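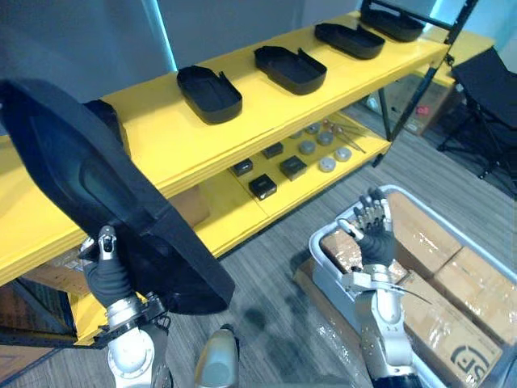 Skundden, 20 January 2026

Packing station trial: progress report to the Gilar programme

Work package 2, covering the layout of the parts shelving, is complete. Work package 3, covering restocking and tray handling, is under way. This report covers the period since the interim note and should be read with the cost sheet sent separately.

Shelving

The station uses a yellow two-level shelf unit. Trays are kept on the top level and small items on the lower level. Trays stand in a single row with the long axis along the shelf and an even gap between them. The gap was widened after the first week, when raised rims were catching on one another during removal. No change to the shelf itself was needed.

The black moulded trays are the pattern supplied by Chantharasri. They have a low rim, a recessed inner area and a notch at one end. All are set down at the same angle. A tray placed the other way round is to be corrected before the next one is added.

Small items

The square black boxes and the round grey discs share the lower level, with the discs to the right of the boxes. Neither has a fixed position within its own area. The discs in particular end up in a loose cluster, and picking them singly takes longer than picking the boxes. A shallow divider has been drawn up and will be costed in the next period.

A white plastic bin stands on the floor by the shelf. Its position has not been marked out. We propose floor tape at both stations.

Results to date

Tray moves logged: 309
Moves completed without a second attempt: 259
Small items restocked: 135

Most second attempts were recorded at the far end of the row, where reach is longest. Starting the row nearer the front is being tested at Trandholm, and figures will follow when that run is closed.

Outstanding

The divider drawing awaits approval. The label stock for the lower level has not arrived and the supplier has given no new date. Spending remains within the agreed budget for the work package, and no transfer between headings is requested.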